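マオリの葬送儀礼(タンギハンガ)に弔問団として参列する際の作法について

質問

当方は、タウタヒ(Tautahi)地区の語学教育機関ドレリス(Drellis)において、日本人研修生の受入業務を担当しております。このたび、研修生の滞在先であるクインラン家のご親族が逝去され、日曜日に地区のマラエ(集会の場)で営まれる葬送儀礼に、研修生および職員あわせて22名が弔問団として参列することとなりました。

つきましては、次の点につきご教示ください。

1. コハ(贈与金)の渡し方および金額の目安
2. 弔問団側の答礼演説を日本語で行うことの可否
3. 服装および持ち物に関する留意事項

なお、手元の11月付の案内文書には集合時刻のみが記載されており、式次第の記載はございません。

回答1 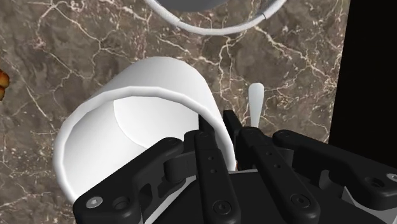
**回答者:サスキア・クインラン**|分野:慣習・儀礼

ご照会の件につき、以下のとおり回答いたします。なお、作法は部族およびマラエごとに異なりますので、最終的には現地の受入側のご指示に従ってください。

**コハについて** 個人ごとに手渡すのではなく、弔問団として取りまとめ、封筒に入れて、最後に演説を行う者が演説の終了後に地面へ置く形式が広く行われております。受入側が拾い上げるまで、近づいたり声をかけたりすることはお控えください。金額に定めはありません。参考までに、以前当方が同行した弔問団では、全体で1,720ドルを取りまとめました。人数も事情も異なりますので、基準とはなさらないでください。

**答礼演説について** 日本語のみの演説は、事前の了承がない限り避けるのが適当です。マオリ語で演説のできる方に代表を依頼し、その後に日本語で短い弔辞を添えることが可能か、あらかじめ照会してください。演説の後には歌(ワイアタ)を一曲添えますので、全員が歌えるものをご準備ください。

**入場について** 呼びかけ(カランガ)は女性が行い、弔問団側も女性が応じます。応答できる方がいない場合は、その旨を事前に申し出てください。入場の途中で一同が立ち止まり、故人を偲んで黙する時間がありますので、先頭の方の動きに合わせてください。

回答2

**回答者:コナー(Conar)会員**

黒い服で行けば問題ありません。お金は封筒に入れてください。写真は撮らないこと。

回答3

**回答者:ランギ・クインラン**|分野:地域行事

回答1に補足いたします。

服装は黒を基調とし、女性については丈の長いスカートを求められる場合があります。集会所に入る際は靴を脱ぎますので、着脱の容易なものが便利です。また、故人への敬意として緑の葉を頭に着ける慣習がありますが、来訪者が必ず行うべきものではございません。

集合は、案内された時刻の30分前を目安としてください。門の前では他の弔問団と合流して入場することがあり、この場合、演説者の順序とコハの取りまとめを門前で協議いたします。

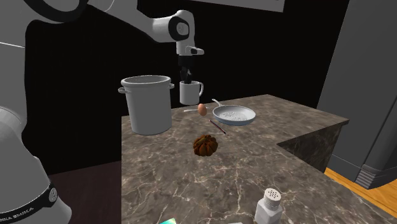
*ドスタード(Dostard)提供*

儀礼の後は、鼻と額を合わせる挨拶(ホンギ)を行い、続いて食堂で食事が供されます。食事は、弔いの場から日常に戻るための区切りとされておりますので、時間の都合がある場合にも、短時間なりとも着席されることをお勧めいたします。食べ物を棺の近くや集会所内に持ち込むことは禁じられております。墓地を出る際には、水で手を清めてください。

宿泊を伴う場合は、寝具の要否を受入側にご確認ください。

質問者からの補足

ご回答に感謝申し上げます。代表演説については、ご遺族を通じて地区の長老に依頼する方向で調整しております。歌の練習は研修生の授業後に5回実施する予定です。コハの取りまとめ方法は、回答1の内容を職員に周知いたします。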